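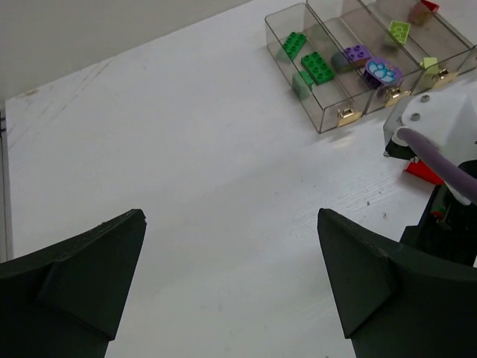 Arstead bake-off goes savoury, and the zucchini slice wins

The Arstead community bake-off ran its first all-savoury contest this July, and what a spread it was! The hall smelled of toasted cheese and rosemary from the minute the doors opened at 10 am, and by lunch there was barely a crumb left on the judges' plates.

Top honours went to Eun-ji Hwang for a zucchini and corn slice with a crunchy sesame crust. She salts the grated zucchini, squeezes it hard in a tea towel and leaves it in the fridge overnight before it goes anywhere near an egg. The result was light in the middle and properly golden at the corners, and the corner pieces went first.

"I've made it for school lunches for years and my kids are sick of it," she said, laughing, with the ribbon already pinned to her apron. "So it's lovely that someone else wanted seconds."

Second place went to Dennis Rugemalira for his spinach and fetta scrolls, made with a slow dough he starts the night before. Third was a spiced lentil pie from Ajith Naidu, who brought a jar of his own lime pickle to go with it. The pickle wasn't part of the entry, but plenty of people asked for the recipe anyway (he's thinking about it).

Judge Siamak Naseri, who runs the Andby bakery on the main street, said the standard was the best he had tasted at a local show.

"The pastry was what got me. Short, crisp, no soggy bottoms, and people were brave with their seasoning," he said. "I went home and put more pepper in my own sausage rolls."

Organisers sold 500 tasting tickets and raised $2730, which will go towards a new oven for the hall kitchen. The old one runs hot on the left side, as anyone who has baked a sponge in it will tell you, and several trays of cheese biscuits came out two-toned on the day. They still got eaten. 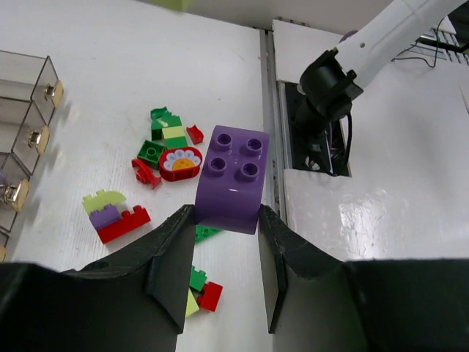

Winning recipe and what's next

Eun-ji has kindly shared the basics. For one tray, use 500 g of zucchini, 200 g of corn kernels, five eggs, a cup of self-raising flour, a good handful of sharp cheddar and a small brown onion, finely chopped. Mix it all together, scatter sesame seeds over the top and bake at 180 degrees until it's firm and well coloured. Let it cool in the tin before you cut it - it slices much more cleanly.

Next up is a soup night, with Bakari Masanja looking after the big pots. He already has a pumpkin and peanut number planned and would love to hear from anyone with a good bread to go beside it. Names can be left at the hall kitchen.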